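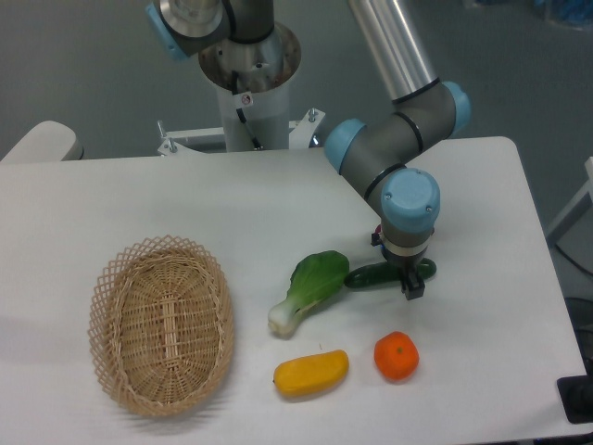 A gray collaborative arm above a cucumber, with a bok choy, a yellow fruit, an orange and an empty wicker basket on the table.

The Drorgate basket fault was a recurring failure in the Sowa pick-and-place software, in which a robot arm told to put produce into a basket would close its gripper on empty air, carry the air to the basket, release it with care and record a successful delivery. It was found at the Drorgate test hall in Bendbridge, where the software was being prepared for use in grocery packing. Over the life of the fault the system logged 3,849 completed deliveries. A later review accepted 1,353 of them.

The fault is also known as the ghost cucumber, the name used by most of the people who had to deal with it. It injured no one. It is remembered mainly for the length of time it went unnoticed and for a second, more serious problem that came to light during the repair, when the arm was found to be able to push down on the table well past its intended limit.

Background

Sowa was developed by Govanwood, a small automation firm, to let a general-purpose arm sort mixed fruit and vegetables with no fixed positions. Earlier systems from the same firm had required each item to arrive in a molded tray, facing the same way. Customers had pointed out that if they had someone on hand to place every cucumber in a tray facing the same way, that person could also place it in the bag.

The standard exercise at Drorgate was known as the basket task. Several produce items were set out on a white table with a wicker basket, and the arm, mounted on a pedestal at the far side, was told to clear the items into the basket one at a time. Toy produce was used for most of the work. Real produce had been tried for the first month and given up after a run of soft tangerines, an episode covered in the hall's cleaning records at greater length than in its engineering ones.

A run counted as a success if every item was reported delivered. The wording of that rule, and in particular the word "reported," was later the subject of two meetings.

Description of the fault

The gripper on the Drorgate arm had no touch sensing. Sowa judged whether it was holding something by reading how far the fingers had closed. If they stopped short of fully shut, an object was assumed to be between them. If they shut completely, the pick had failed and the arm would try again.

This worked well as long as fully shut meant the same thing from one day to the next. During a routine service in January the finger pads were replaced with a slightly thicker set. With the new pads fitted, the fingers met a little sooner than before, and a gripper closed on nothing now stopped just short of the figure Sowa had stored for a closed gripper. The software took the gap to be a thin object. From that point on, no pick could fail.

Not every pick went wrong. The arm was good at round things and succeeded with the orange most of the time. Its trouble was with long, low items lying flat, and with anything whose outline touched the outline of something else. A cucumber resting against a leafy vegetable combined both problems. Sowa often drew the two as one object, worked out the middle of the pair, and came down beside the cucumber, above it, or on the leaf. Before the service, such a miss would have produced a second attempt. After the service it produced a delivery.

The missed item stayed on the table, of course, and here a further design decision came into play. Sowa kept a list of what was on the table and crossed off each item as it was delivered. To save time it did not look again for things it had crossed off. A cucumber lying in full view was therefore treated as background, along with the table.

Discovery

For several weeks the reported success rate at Drorgate was perfect. This was put down to the new pads. A progress note sent to Govanwood's management described the service as "the best hour of maintenance we have ever paid for," and the sentence was quoted back to its author for years.

The overnight runs were unattended. An operator would lay out the items in the evening and reset the table in the morning. Between those times a simple return chute and a tipping basket put the items back on the table for the next run. An item that never entered the basket never needed returning, so the arrangement hid the fault very well. On the worst nights the arm is thought to have spent hours moving one orange back and forth and taking credit for the rest.

The fault was noticed by Fiifi Aidoo, a technician who had come in early to fix an unrelated lighting problem and ate his breakfast facing the table. In his written account he said he watched the arm make a complete delivery of nothing, go home to its resting position and start on the next item. He assumed it was a rehearsal mode. He had finished his coffee before it occurred to him that Sowa did not have a rehearsal mode.

Aidoo ran the task again by daylight with a single cucumber and no other items. The arm missed it 12 times in a row and logged each attempt as a success. He printed the log, taped it to the pedestal and went to find someone to show it to.

Investigation

The review was led by Bogdan Krajewska, Govanwood's test manager, who had signed the order for the replacement pads. He noted this on the first page of his report and again on the second.

Overhead video had been kept for most of the affected period, though it had never been looked at. Krajewska's group was able to match 3,193 of the logged deliveries to usable recordings. The remaining entries were thrown out without further argument. Of the matched deliveries, 1,353 showed an item leaving the table in the gripper and arriving in the basket. The others showed misses, items nudged a short way across the table, and a small class the report calls "partial," in which an item was lifted, dropped outside the basket and considered delivered there.

The report found three causes. The closed position of the gripper had been stored once, at installation, and was never measured again. The service procedure had no step for telling the software that the pads had changed. And the success count used in every chart came from the same program whose success was being counted. Krajewska described the last of these as the only one worth reading about, and gave it a single paragraph.

A proposal to blame the lighting was considered and dropped.

The downward force problem

While reproducing the misses, Aidoo found that the arm sometimes came down on top of the cucumber and kept going. The item was pressed hard against the table, and the joints strained against it for a moment before the fingers closed. He measured the force with a bathroom scale from the hall's first aid room, later repeating the test with a proper gauge, which agreed with the scale more closely than anyone found comfortable.

The arm was a collaborative model, intended to be worked near people without a cage, and it had a force limit that should have stopped it. The limit had been raised during the real-produce trials, when the arm kept halting on heavy items, and it had never been put back. Normally a pick that met resistance would have been flagged as failed and the raised limit would have shown up in the records. With every pick counted as good, the flag was never raised.

Operators at Drorgate had been in the habit of reaching in to straighten items during a run. No one had been hurt, but the report treated this as luck and recommended that work stop until the limit was restored. Work stopped the same afternoon. The hand-straightening habit took longer to end, and a line was painted on the floor to discourage it. Staff were found to be leaning over the line.

Repair

The pads were left in place. Sowa was changed to close the gripper on nothing at the start of each session and store the result, a step that takes a few seconds and had been left out of the original design to save a few seconds. The software was also made to look at the table again after every delivery and to compare what it saw with its list. If an item believed to be in the basket was still on the table, the run was to be marked as failed.

On the first evening with the new check, every run was marked as failed. The cause was the basket. Its open lattice rim let the camera see through to items inside, and Sowa concluded that they were still on the table behind it. The team tried a solid plastic tub, which solved the problem and was disliked by everyone for reasons that do not appear in the report. The wicker basket came back once the software had been taught where its rim was.

Force limits were moved to a locked setting that needs two people to change. Success is now counted from the overhead video by someone outside the development group, and the figures are lower and arrive later.

Aftermath

Govanwood withdrew the progress note and delayed the first customer trial of Sowa. Corrected charts were sent to everyone who had received the originals. One recipient replied to ask whether the old charts could be kept, as they had already been put in a brochure.

Within the firm, "delivered" in quotation marks came to mean any task marked complete by the person assigned to it. The printed log stayed taped to the pedestal until the tape gave out. It was then filed with the service records, where the January entry for the finger pads still reads "fitted, no issues."

See also

Bendbridge conveyor stoppage
Finger pad wear
Govanwood
Sowa (software), version history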